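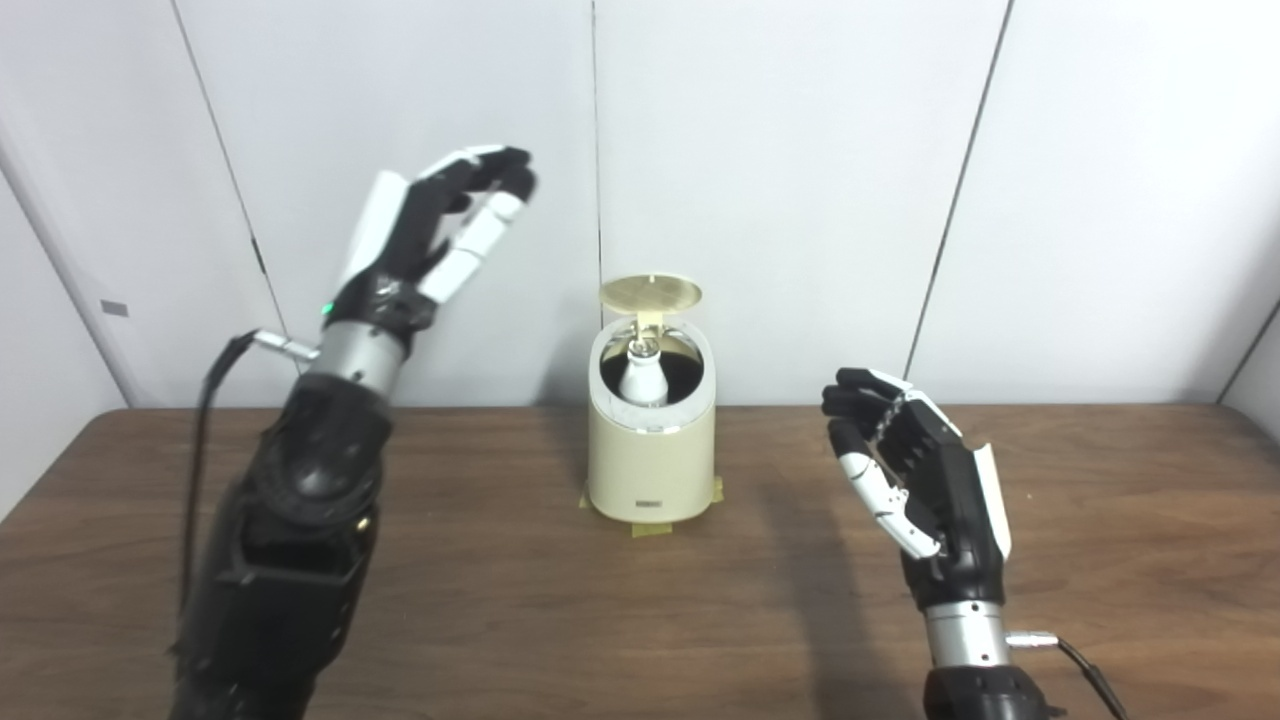

Jastero Tabletop Appliances

Notes and labels for 428 clips of small appliances on a brown wooden table. Labels cover the object's color, rough shape and whether it stands upright.

The Rullau page calls this set "kitchen complete." I doubt it. One table and 14 appliances don't make a kitchen. Cream and ivory got mixed up in labeling, so treat them as one color. I rechecked 5 clips and would not trust the rest blindly.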